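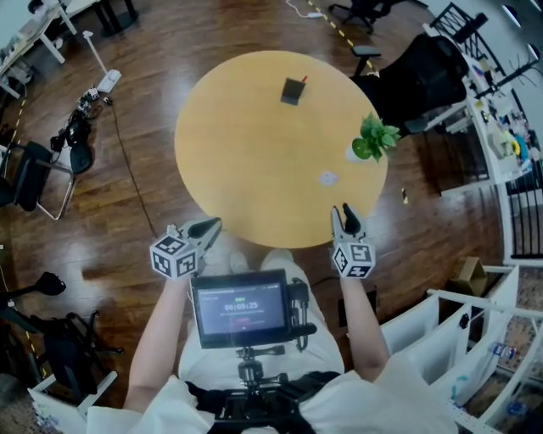 Sveva Martinelli

Left gripper drifts in recordings, right one is fine (student project, Jelteo)

Posted in Plosen Help > Robots and motion tracking
Tags: marker cubes, jelteo, student project, tabletop

I'm in a student project group entering the Lindano tabletop challenge in August, in the category where you teach by demonstration. You wear the harness, hold a gripper in each hand, do the task at a table, and Jelteo turns the recordings into two hand paths that a pair of robot arms is then supposed to learn from. So far they would mainly learn despair.

The task is simple enough to explain to a relative. Left hand steadies the plant pot, right hand picks up a paper card and puts it down next to the pot. We have done this 64 times and I now dream about the card.

The right path comes out lovely. The left one starts well and then slides off sideways, so that by the end of an episode it thinks my hand is well past the pot, holding on to nothing. It doesn't jump. If it jumped I could find the frame and blame something. It sort of wanders, like someone leaving a party without saying goodbye.

What I have tried:

Recalibrating both grippers (twice, then a third time out of spite).
Swapping the left and right grippers over. The fault stayed with the left hand.
Restarting everything, including me.
Recording at seven in the evening with fewer people about.
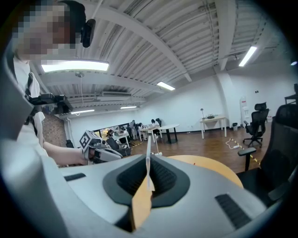 The swap is what bothers me most, as it should rule out the gripper itself. It made me suspect the room. We work in one end of a big open office with a lot of ceiling lights, and the tabletop does shine a bit. But then both hands are over the same table under the same lights, so why would only the left one care?

The Jelteo log gives me 427 lines of "pose confidence low" and no hint about what I might do to raise its confidence. I have tried speaking kindly to it.

Is this lighting, or the cubes, or something in the settings? I'd like to know before we record another batch, as my team has started finding urgent reasons to be elsewhere.

3 replies

cardboard_kev

Sounds like lighting. Turn some lights off.

Sriwong

I don't think it is lighting, or not mainly. A fault that follows the hand and ignores the hardware usually comes from the task or from the profile.

Task first. Your left hand is the one that goes to the plant and stays there. For most of the episode the cube on that side is being looked at past leaves, at a steep angle, and it barely moves. Jelteo fills the gaps by guessing from the last good motion, and if the last good motion was "heading sideways towards a pot", the guess carries on sideways. That gives you a slow slide with no jump, just as you describe. Your right hand is out over bare tabletop with its cube in plain sight, so it never needs a guess.

Try this before anything else. Record 6 episodes with the plant taken away and something low in its place, a saucer will do. If the left path behaves, you have your answer, and you can put the plant back and turn it so the leaves hang away from your wrist. Also tilt the left gripper outwards a little when you hold the pot. It feels daft for a day and then you stop noticing.

Then the profile. When you swapped the grippers, did you swap the cube IDs in the profile as well? Jelteo stores the cube offset per side, and the side keeps it when the gripper changes. A wrong offset on the left would stay on the left forever, however many times you change what you are holding. Open the profile, clear the left offset, calibrate again and save it under a new name. Saving over the old name sometimes keeps the old numbers - I lost most of a term to that one.

I would ignore the log count. It writes a line for every low frame, so 427 may be one bad stretch repeating itself. Look at the times next to the lines and see if they bunch up.

Sveva Martinelli

They bunch up. Nearly all of them begin when I get hold of the pot, so I owe the ceiling an apology.

I did not swap the IDs in the profile. I didn't know the profile had opinions about sides. New one saved under a new name, saucer episodes are next, and I'll post the paths once I've talked someone into wearing the harness.

cardboard_kev

could still be lighting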